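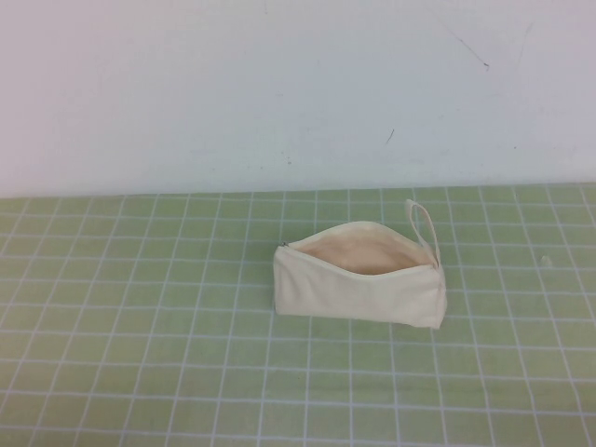
**1/** Wednesday, January 9, 2019. A thread on gross and net yield for small landlords, using a two-bed flat in Dretdale. Long, and mostly arithmetic.

**2/** Gross yield is annual rent divided by purchase price. It is the figure on every listing. It leaves out service charge, letting fees, insurance, repairs, voids and finance.

**3/** The flat is let at 600 a month, so 7,200 a year. Purchase price was 120,000. Gross yield is 6.0%. The agent, Garrido, quoted the same number and it is correct as far as it goes.

**4/** Service charge: 441 a year, paid in two halves. Low for a block with a lift. I asked for the last three years of accounts before exchange and the charge had hardly moved, but neither had the reserve fund.

**5/** A low charge with a thin reserve is a deferred bill. If the roof goes, leaseholders get a demand for the difference. I put 300 a year aside against that. It sits in a separate account and I treat it as spent.

**6/** Letting and management: 10% of rent collected, so 720 for a full year. Check whether the quote includes VAT. Check also whether the fee is on rent due or rent collected – the two differ in exactly the months you would rather they didn't.

**7/** Landlord insurance: 180. Gas safety check and small repairs: 400. The repairs figure is my own average over five years across two flats. Newer boilers will bring it down, older tenancies tend to push it up.

**8/** Voids. The last one ran 27 days, in August, between one tenant leaving and the next moving in. At 600 a month that is roughly 530 of lost rent, plus council tax for the period. I budget 530 every year and leave the council tax in repairs.

**9/** Total: 441 + 300 + 720 + 180 + 400 + 530 = 2,571. Rent less costs is 4,629. On 120,000 that gives 3.86% before finance and tax.

**10/** I have left the management fee at the full 720 although it would be slightly lower in a year with a void. The difference is 53. Adjust if you like.

**11/** Purchase costs belong in the denominator as well. Stamp duty with the surcharge, legal work and survey came to 5,400 here. On 125,400 the net yield is 3.69%.

**12/** Constanza Durán asked whether to use today's value in place of the purchase price. Use purchase cost to judge the decision you made. Use today's value, less selling costs, to judge whether to keep holding. They answer separate questions and should go in separate columns.

**13/** On comparing areas: Esby shows a higher gross yield than Dretdale on almost any listing site. The stock there is older, and the blocks I looked at had service charges over double mine. Once costs were in, the two came out within a quarter of a point.

**14/** Asking rents are also a poor input. Use agreed rents if an agent will give them to you. Milel, the other agent in Dretdale, sent me a list of recent lets on request. Most were a little under asking, a few well under.

**15/** Finance. I've kept it out so far so that properties can be compared on the same footing. If you borrow, run the sums again at your rate plus two points. If the rent doesn't cover interest and the costs in 9/ at that level, the deposit is too small or the price is too high.

**16/** Correction from Fermín Domínguez: ground rent is missing. On this flat it is a peppercorn, so nil. On yours it may not be, and the review clause matters more than the present figure. Read the lease for doubling terms.

**17/** Spreadsheet has one row per cost and one column per year. Tax gets its own thread, as the mortgage interest rules are still being phased in and the answer depends on your band.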